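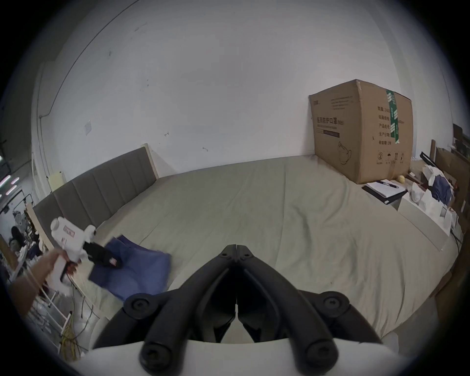 The bed, gray headboard, green-gray sheet

From: Sarahí Quintero
To: Flolirov players list
Subject: Re: lost my save after switching profiles?

Hi Dell, and hi everybody else who has been quiet since November (I know you're reading!),

First of all, please don't delete anything. I'm putting that at the top because I did delete something, two winters ago, in exactly the spot you're in, and it was the only part of the whole mess that couldn't be fixed. Leave the game installed, leave both profiles on the Eltiveck, and don't let it "tidy storage" if it offers to. It will offer to. It is a very tidy little machine.

I'll answer in pieces, with your message quoted in between, so that I don't wander off. I'll probably wander off anyway.

> I made a second profile for my nephew so he could have his own
> farm. He played for an hour or so and had a great time. When I
> went back in the evening, my farm was gone and the title screen
> only had New Game on it. I had finished the bridge and was
> almost done with Alvarado.

Oh, I felt this one in my stomach. Alvarado took me most of a spring, what with the flooded mill and that awful goat puzzle. I'd be very surprised if it's really gone, though. Flolirov keeps its saves by profile, and when it wakes up from sleep it sometimes sticks with whichever profile was playing last, even though the picture in the corner of the home screen has changed to yours. So you see your own name up there and the game is still looking in your nephew's drawer. Or in no drawer at all, if he never slept in the farmhouse bed, and then New Game is the only thing it can show you.

What worked for me was this. Close Flolirov all the way, from the home screen, by holding the menu button until it asks. Putting the console to sleep isn't enough. Then turn the console off properly, with the long press, and leave it off while you get yourself a coffee. When it comes back, pick your profile BEFORE you open the game, and wait for the little chime. If you open the game ahead of the chime you can end up right back where you started, and I have done that more than once out of pure impatience.

> I looked in the storage menu and there are 2 files called
> Flolirov data, one big and one small. Should I get rid of the
> small one?

No no no, please keep it! The big one is the game's own stuff, the maps and music. The small one is where the farms live, yours and his together. I know it looks like leftovers. Mine is 43 MB after all this time, and it has every turnip I ever planted in it.

If you have a memory card handy, this would be a lovely moment to copy the small file over to it. Go to Storage, highlight the small one, and choose Copy. The option next to it is Move, and the two look an awful lot alike on that screen, so take your time there. Once the copy is on the card, take the card out and put it somewhere you'll remember. (I keep mine in the sugar bowl we don't use. My sister keeps hers taped inside the game case, and that's probably smarter.)

> If it really is gone, is there a way to skip ahead? I don't
> think I have it in me to do the bridge again.

There sort of is. The Sarow patch, the one that came out after the harvest event, added a "returning farmer" choice if you hold the left shoulder button while you pick New Game. You start in year 3 with the bridge built and 2000 coins, which sounds like a lot and goes quickly once you see the price of fencing. You don't get your animals back or your friendships, and the mill is flooded again. I tried it on a spare profile just to see, and it was a gentler start than I expected — the baker talks to you as if you'd been away visiting family, and I thought that was sweet. Do it on a spare profile too if you're curious, so it can't write over anything of yours.

But try the long press and the chime first. I really do think your farm is sitting there waiting on you.

Oh, and for your nephew: if he's going to keep playing, have him sleep in the farmhouse before he hands the console over. The game saves when you go to bed and at no other time, whatever the little spinning leaf seems to be telling you. The leaf is only the weather loading. I believed in that leaf for a whole summer. After he has slept, let him quit to the title screen, and then switch profiles. Mine share the console that way now and we haven't had tears over it in ages, theirs or mine.

A couple of people asked me off-list whether the same thing happens with the docked version. I don't have a dock, so I can't say. If one of you does and feels like trying it with a throwaway farm, write back to the list with what you find, and please mention which patch you're on, it's in small print at the bottom of the options page.

Dell, let me know how it goes, even if it's bad news. And if you do get back in, go see the lighthouse keeper before the end of the season with a jar of plum jam. I won't say why!

Warmly,
Sarahí

P.S. For whoever wanted the goat puzzle: the brown one goes across last. I'll send my notes tonight after supper if I can find the notebook.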